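Tiltville by Rail and River: What to Know Before the February Trip

Fri 13 December

Bookings for the February trip to Tiltville open to members this week, and the office has already had enough calls that it makes sense to put the answers in one place. Most of what follows comes from Onyekachi Osagie, who led the trip last winter and is leading it again. The hotel notes are from Anežka Hubáček, who stayed on for another week after the group went home.

Getting there

The trip starts in Lastby, and members make their own way that far. Lastby has the airport, the long-distance bus station and the only car rental desk that stays open past supper. From there the group takes the morning train up the valley. The line is single track for most of its length and the train waits at Pascu for the downhill service to pass. The wait can be five minutes or it can be forty. There is a kiosk on the platform at Pascu that sells coffee, rolls and a kind of plum cake, and the conductor blows a whistle well before the doors close, so it is safe to get off and stretch.

Sit on the left going up. The river is on that side until the second tunnel, and after that there isn't much to see on either side until the train comes out above the town. Coming back, the same advice applies in reverse, although by then it will be late afternoon and the light goes early in that valley.

Seats are not reserved. The group has never had trouble finding places on the weekday train, but skiers fill it on weekends, and that is why we travel up midweek. Large suitcases go in the baggage car. Small bags can stay with you. The baggage car is locked between stops, so keep medicine, glasses and passports in your hand luggage.

Where we are staying

The group will be at the Grustine, the same hotel as last year. It is an old spa hotel on the river side of town, a short flat walk from the station. It closed one wing last spring for repairs, and the manager tells us the work will be finished by the time we arrive. If it isn't, we will all be in the main building, where the rooms are smaller but warmer.

Anežka's advice on rooms is to ask for the back. The front rooms have the river view and the balconies, but they also have the street, and deliveries to the bakery next door start before five. The back rooms look over the garden and the bathhouse roof. They cost the same. All rooms have a private bathroom, though several on the top floor have a shower and no tub. The elevator stops one floor short of the top, so tell us now if stairs are a problem and we will put you lower down.

Breakfast is included and is served from seven. It is a cold buffet with eggs to order, good bread and a sour soft cheese that people either like very much or leave alone. Dinner is included on the first and last nights only. There are plenty of places to eat within a few streets, and most have a menu in English if you ask for it. 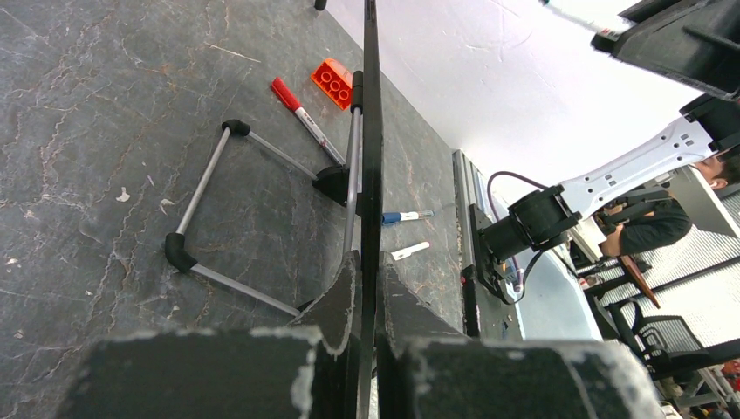

Lunch is the main meal in Tiltville and dinner can be thin, particularly on Mondays, when half the kitchens close. Onyekachi suggests eating properly at midday and having soup in the evening. The covered market has a lunch counter at the far end, past the fish, where the menu is written up fresh each day and is gone by two o'clock. Bring cash for that one. Restaurants near the station take cards, and so does the hotel.

The baths

Most people come for the baths, and they are worth planning around. There are two. The large public bath is the one with the green dome, and it has indoor and outdoor pools, a steam room and a cafe. The small one belongs to the Grustine and is open to guests in the morning and to the town after noon.

Hotel guests get one free session a day in the small bath. Go early. By mid-morning it is full of people who have come straight from breakfast, and the attendants will ask you to wait on the bench until someone leaves. You need a swimsuit, a towel and flat rubber shoes. The hotel lends towels but not shoes, and the pair they sell at the desk is overpriced. Swim caps are required in the lap pool of the public bath and nowhere else.

The water is hot and smells of sulfur. Take silver jewelry off before you go in, or it will turn black. Anyone with a heart condition or high blood pressure should talk to a doctor before the trip, and the attendants may ask you to sign a form. Twenty minutes at a time is plenty.

Walks and day trips

Three walks are on the program, all optional. The first is an easy loop through the old town on the morning after we arrive, finishing at the market. The second follows the river path to the mill and back, and takes most of a morning. It is level but it can be icy, and last year two people turned back at the footbridge, with no harm done. Clip-on ice grips are cheap and weigh almost nothing. Please bring a pair.

The third walk goes up to the watchtower. The tower stands at 1071 meters, and the path climbs steadily from the top of the chairlift. If there is fresh snow we will take the lift up, look at the view and take the lift down again. The lift stops in high wind, and the decision is made by the operator on the day. There is a hut beside the top station with a stove, benches and hot drinks.

The one full-day outing is to Pascu, back down the line. Most of us only know it from the station platform, but the town itself is a ten-minute walk away and has a glass museum and a monastery church with painted walls. The church is unheated. The museum is closed for lunch between noon and one-thirty, so we will do the church first, eat, and then go to the museum. The train back leaves before dark. Anyone who wants to stay for the evening can take bus 53, which runs back to Tiltville by road and stops outside the hotel. The last one leaves at nine.

One day has been left open. Last year's group asked for more free time, and we cut the second museum visit to make room for it. If you want company for the day, put your name on the sheet at breakfast and say what you have in mind.

What it costs

The price is 800 dollars per person sharing a double room. A single room adds 200. That covers the train both ways from Lastby, the hotel with breakfast, two dinners, the walking guides, and the day in Pascu including museum entry. It does not cover travel to Lastby, lunches, the public bath, the chairlift or insurance.

You do need insurance. The hospital in Tiltville is small, and anything serious means an ambulance ride down to Lastby, which visitors are billed for. Check that your policy covers winter walking. Some of the cheaper ones leave it out, or cover it only on marked paths. All of our walks are on marked paths, but read the wording anyway.

A deposit holds your place and comes off the total. Deposits are returned in full if you cancel before the end of the year. After that we can return only what the hotel returns to us, and last winter that was half.

What to pack

Daytime temperatures in February usually sit a little below freezing, and nights are a good deal colder. The hotel and the trains are well heated, almost too much so, and layers work better than one heavy sweater. Waterproof boots with a decent tread are the most useful thing you can bring. Sidewalks in the old town are cobbled and are cleared with sand — no salt — so they stay slick in the shade all day.

Other things people were glad to have last year: a small flashlight for the river path, lip balm, a thermos, a plug adapter, a deck of cards. The hotel lounge has a shelf of books in several languages, and guests are free to take one and leave one.

Phone service is good in town and poor on the train. It drops out completely between the two tunnels. The hotel wireless reaches the lounge and the lower floors, and is slow upstairs.

Signing up

Call or stop by the office during regular hours, or send back the form enclosed with this newsletter. Please write your name as it appears on your passport, and note any food allergies, stairs or mobility concerns, and whether you would like to share a room. If you want to share but don't have a roommate in mind, we will try to match you with someone.

Onyekachi will hold an evening meeting in the office in the new year for everyone who has signed up. Train times will be handed out then, along with room assignments and the phone number of the hotel. Members who can't come will get the same papers by mail.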